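Hey all, quick update from the Hivel camp, then I have to run back to the edit.

The location sound for the short is done. All of it. Six nights at the old Tiedemann mill, plus one extra morning for wild lines after the rain on the roof ruined the whole staircase argument. Dialogue edit starts tomorrow, premix sometime in March if the picture stays locked. It has been "locked" twice already so we'll see.

The big news — Dradadine is putting the soundtrack out as its own release. 120 cassettes and a download, no vinyl, don't ask. They heard the rough of the boiler room cue and said yes the same afternoon. Tapes come with the full 99 second version of the main theme, which got chopped to almost nothing in the film. 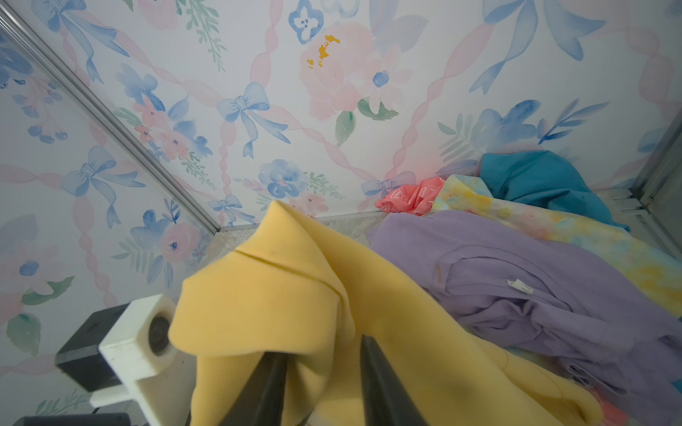 Foley is the part that's eating my week. We have footsteps, doors, keys and most of the kitchen stuff, but the clothing pass is only half finished and every single character in this thing fidgets. Nylon is easy, it talks all by itself. The hard one is soft knit, something like that pale yellow sweatshirt, where you bunch it up right under the mic and still get next to nothing back. I had the preamp up so high on reel two that you can hear the fridge downstairs. So that's getting redone, with the fridge unplugged, and somebody remind me to plug it back in.

Other bits. The surround mix is happening at Homine, in the small room, because the big one is booked into April. Fine by me, the small room has the better center speaker anyway. We'll do the 5.1 first and fold down to stereo from there. A seperate mono for the two festivals that still want one.
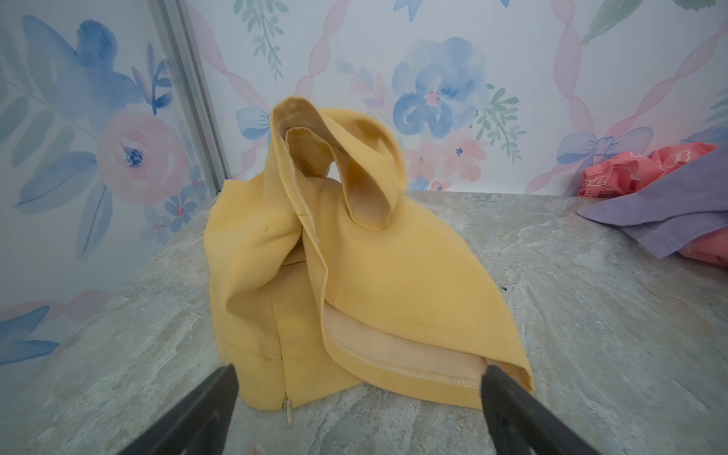
Still missing: a decent train pass-by at night. The one we recorded has a dog all over it. Also the radio announcer's lines, which need to be re-read from the new script, and about half the crowd murmur for the auction. If you were at the mill for the crowd session and you have your own recordings, phone or whatever, send them. Even bad ones. Bad ones are good for the back of the room. 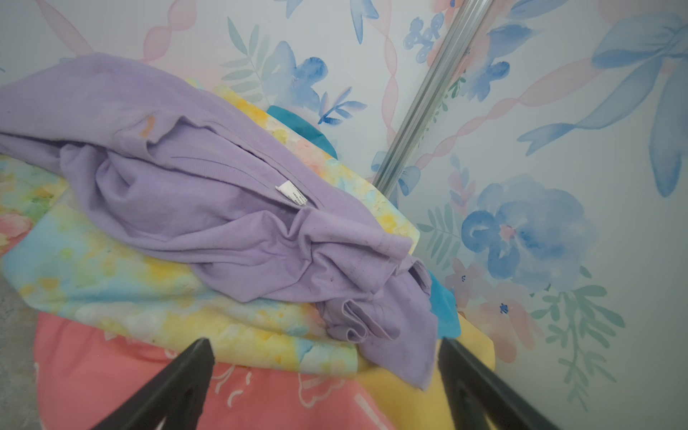 Session count as of last night is 835 clips, and that's before the music stems go in. My poor laptop. Backups are on two drives and one of those lives at a different address now, lesson learned from the last film.

Preorders for the tape open on the Dradadine page at noon, first week of April. Cast and crew get theirs set aside so please don't order one and then email me for a refund. Track list is not final, the order of side B is still being agrued over. Screening date when I have one.

More when the premix is done. Back to rustling.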